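Maureen Gosling has repaired pianos in Haworth for most of her working life, and when I came to see her in June she was sitting on the floor of a customer's front room with her shoes off. She asked me to hold a lamp. So our interview began like this, with me holding the lamp.

"People think the tuner hears something special," she said. "I hear the same as you. I only wait longer before I decide."

She learned from Lionel Bramwell, who had a small shop behind the railway station and did not like to talk before noon. For the first 2 years he did not allow her to tune anything. She cleaned keys, she sorted felt, and she carried his bag.

"I was angry with him," she said. "I was nineteen and I wanted to make some noise. But he gave me old actions to take apart, and after some time my hands knew where everything was. I could do it while I was thinking about my supper."
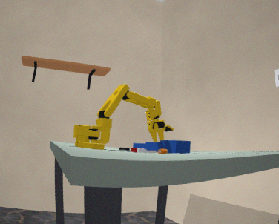
Her first piano alone was an upright in a chapel. She remembers that it was very cold and that two of the bass strings were rusted. She broke one of them. Bramwell was not angry when she told him. He gave her a new string and the address again, and she went back by bus the next morning.

I asked her what is the most common problem in the pianos she visits.

"Radiators," she said at once. "They put it next to the radiator, and then they telephone me every winter. I tell them, move it to the other wall. They say the other wall is for the sofa."

A piano has more than 200 strings, and Gosling does not hurry with any of them. She works first in the middle, then goes down, and leaves the top for the end, when, as she says, her ears are already "warmed up and a bit stubborn." She owns an electronic tuner, a gift from her nephew, and she uses it to set the first note. After that it goes back in the bag.
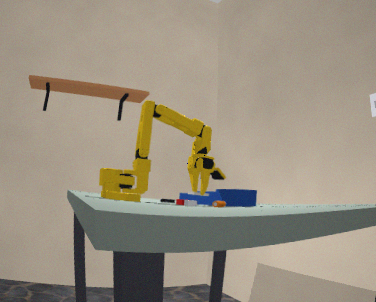
Not every piano can be saved, and this part of the work she does not enjoy. Last winter Mahsa Ebrahimi, a music teacher, asked her to look at an instrument which had belonged to her grandmother. The pin block was cracked. Gosling told her that the repair would cost 4,000 pounds and that she could buy a good used piano for 400.

"She asked me which one I would do," Gosling said. "I told her I can't answer that, it wasn't my grandmother. She took a month. Then she called me and said, repair it."

The work was finished in spring. I spoke with Ebrahimi by telephone, and she told me that she still finds the touch a little heavy. Her pupils do not complain. "They like the low notes," she said. "They play them too loud, all of them."

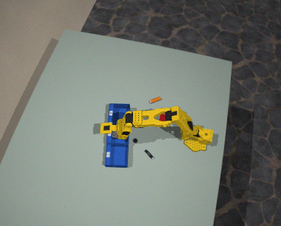 ## On teaching someone else

Gosling now has an apprentice, Dean Sowerby, who came to her after some years of fixing bicycles. I asked if she makes him wait as long as Bramwell made her wait.

"No, he tuned after three months," she said. "He was terrible! But he could hear that he was terrible, so I was not worried."

Sowerby was in the kitchen during this conversation, and he shouted through the door that he agreed. He told me later that the difficult thing for him is the hammer, which must be turned a very small amount and then left alone. With bicycles he was used to tightening a thing until it stopped.

Gosling does not plan to retire, but she has given Sowerby all the houses with many stairs. She keeps the schools for herself, because she likes to work when the children are in the next room, and also the church where her brother sings.

Before I left I asked her if she plays. She played for me a slow waltz, not all of it, and stopped when she found a note she did not like. Then she asked me for the lamp again.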